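Geltora Teleoperation and Demonstration Package

Overview

Geltora is a demonstration package for two-arm tabletop manipulation. It allows an operator to show a task to a pair of robot arms by hand guiding or by remote control, and stores each demonstration in a form suitable for policy training. The package is developed and supported by Hakel and is supplied to universities, technical colleges, and industrial training centers.

Two modes of teaching are supported. In hand guiding, the operator takes hold of the physical arm and moves it through the task while the controller compensates for gravity. In remote control, the operator works from the Fleno station, a seated console with two hand controllers and a foot pedal. Both modes write to the same log format, and a single task may contain demonstrations of either type.

Simulated Workcell

Every license includes the Szewczyk simulated workcell. Operators may practice in it before they are admitted to the physical arms, and demonstrations recorded there may be kept or discarded at the discretion of the supervising instructor. The Fleno station connects to the simulated workcell and to the physical arms through the same port, and no change of controllers is required.
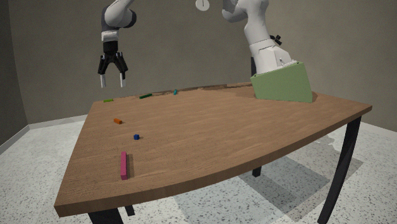 Szewczyk simulated workcell: two-arm tabletop layout with small colored blocks and bars, gripper open.

Table shape, object set, and starting positions are selected from the layout menu. Instructors may lock a layout so that all trainees begin from the same arrangement. The object set may be extended with the customer's own models, subject to the file requirements listed in the integration manual.

Recording

A demonstration begins and ends with the foot pedal. Joint positions, gripper opening, and operator input are logged throughout. Completed demonstrations appear in the review window, where they may be trimmed, labeled, or rejected. Rejected demonstrations are retained for 8 weeks and then removed from the server.

Items Supplied

Fleno operator station, part no. 3032
Hand controllers, left and right
Foot pedal with cable
Szewczyk workcell license, up to 8 seats
Gripper calibration block, part no. 742
Printed integration manual

Robot arms, grippers, and the host computer are not included and must be ordered separately.

Training and Support

Hakel provides two days of on-site instruction with each first installation. Additional instruction may be arranged through the regional office. Software updates are issued each May and are provided without charge during the term of the license.

Requests for quotation should state the arm model in use, the number of operators, and the preferred teaching mode.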